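Proyectos > Fomex > Celda de mesa > LÉEME

Celda bimanual Fomex: montaje y mantenimiento

Dos brazos, un raíl y un mantel de flores que ha visto más horas de robótica que muchos doctorandos. Este LÉEME cubre la puesta a punto de la celda de Wurkarstead. El control vive en el repositorio de Kodbridge y sus misterios también.
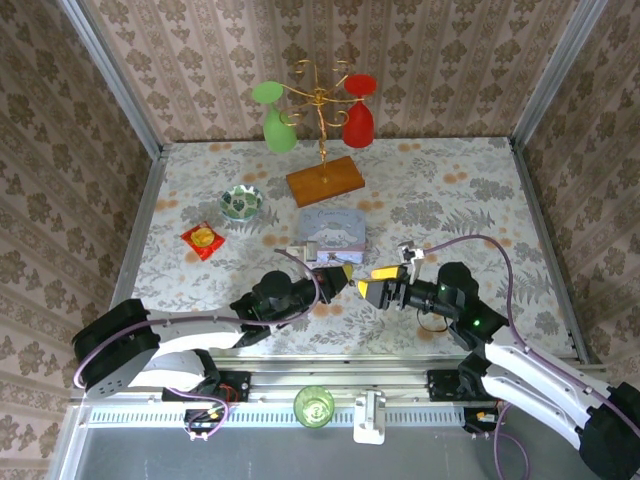
Celda con el portacopas dorado al fondo y los dos brazos sobre el raíl delantero.

## Antes de arrancar

1. Apretar las bases al raíl. Las dos. La izquierda se ofende si se la deja para luego.
2. Tirar suavemente de cada conector. Si alguno sale, enhorabuena: era ese.
3. Esperar 50 segundos tras dar corriente. El controlador Gautam no admite prisas ni súplicas.
4. Lanzar `home --lento`. Existe `home` a secas; lo probamos un lunes.
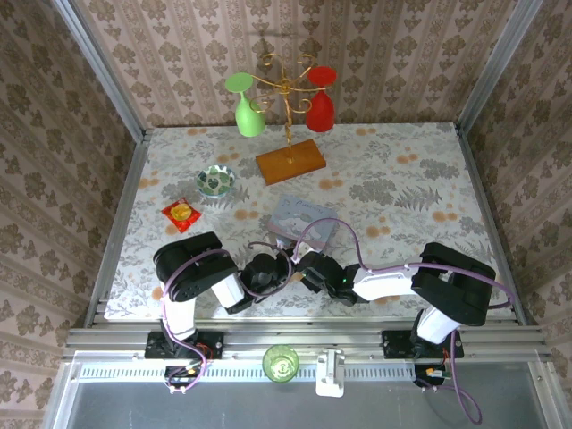 El cable necesita holgura para que la muñeca gire sin tirones, pero cada centímetro sobrante acabará enganchado en algo. Dejamos 115 mm de margen en el codo y lo revisamos cada 700 ciclos. Si el brazo se detiene con error 6, mirar primero el cable y después, si queda orgullo, el código.

## Cámaras y pinzas
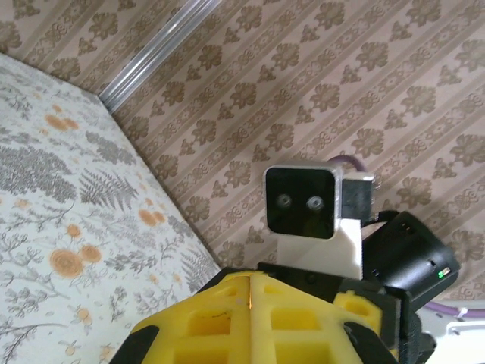
Recalibrar la cámara de muñeca cada vez que se desmonte su soporte, aunque «haya quedado igual». No ha quedado igual. El soporte blanco va muy cerca de la pinza, así que conviene limpiar las dos lentes antes de tocar los dedos amarillos: los huecos de la cuadrícula crían pelusa y luego la reparten. Pincel seco, nada de disolvente.

## Pendiente

- Etiquetar los cables morados. Son todos morados.
- Traducir los mensajes de error de Gautam a algún idioma.

Entradas recientes
- Kodbridge: notas de la versión de octubre
- Cambio de dedos en la pinza Fomex
- Wurkarstead: lista de repuestos
- Error 6: historial de disculpas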